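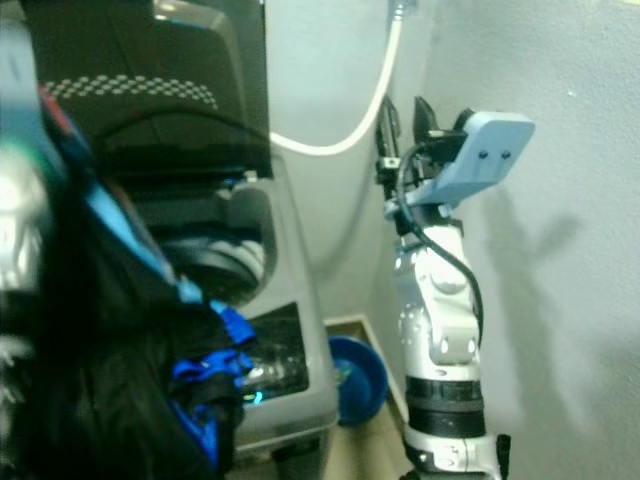 Wednesday, 4:30 pm

Back from the Clitville round table and writing while it's fresh – the room ran warm and so did the talk. Six groups from the Lakeck side came, which pleased me more than I let on! The registration fee took up most of the first hour (it went from 200 to 300 in March, and the small groups feel it). Plelano wants ten days' notice before any consultation closes, and I think that's fair, though I'd have asked for more.

Still to do: type up the flip charts, send the draft to the Hrnčiar office, ask Lakeck about their member survey.

Last updated: Wednesday, 5:10 pm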